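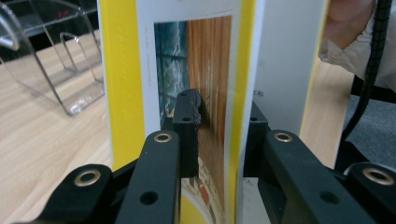 Pusari Hand Gripper, build kit

Item no. 2990
Weight when assembled, without cable: 719 g
Sold by Postix, packed in the Erkwood shared workshop

Pusari is a gripper that you hold in your own hand. You squeeze the handle, and the two fingers close on the object. It is made for people who build a robot arm at home and want to try the fingers on real things before the arm is finished. The same finger assemblies can later be moved to the arm with the adapter plate (sold separately).

The kit comes as parts. You need one free evening, a good lamp and a table where the small screws can not roll away.

In the box
Finger assemblies, left and right, black
Outer links, left and right, black
Brass eyelets for the joints
Finger pads with screws
Handle, trigger and return spring
Cable for the trigger sensor
Printed building guide in English

You need to have
Screwdriver, size 2
Small flat file
A drop of light machine oil

Notes on the assembly
Press the eyelets in from the outside face, slowly and straight. If an eyelet goes in at an angle, push it out again from the back and clean the hole with the file. Do not use a hammer. The links should move by their own weight when you tilt the gripper. If they stay where they are, the joint screw is too tight.

Mount the pads last. They are a wearing part and we sell them in pairs. The edge of the pad gets rough with use, and for most objects this does no harm – for paper, go over it with the file first.

Gripping thin objects
We are often asked if Pusari can hold books and cards. It can, but it requires some practice. Stand the book upright, let the pads come from both sides, and squeeze only until the pages stop moving. Children's books with stiff pages are the easiest to begin with. A magazine will bend.

Opening of the fingers: 100 mm at the widest point. Very small objects, such as a coin lying flat, are not possible with the standard pads.

From our customers
"The guide was clear except the page about the spring, where I had to look two times. After that everything went together well." Triin Stankevičius

"I made the handle longer with a piece of broomstick. Please consider this as an option." Severin Marti

Questions and spare parts
Write to Chaltu Shiferaw at the Postix parts desk and mention the item number. If you live near Erkwood, you can also bring your gripper to the open bench on Sunday, where Giang Đinh helps with joints and cables. Please bring all the screws, also the ones left over.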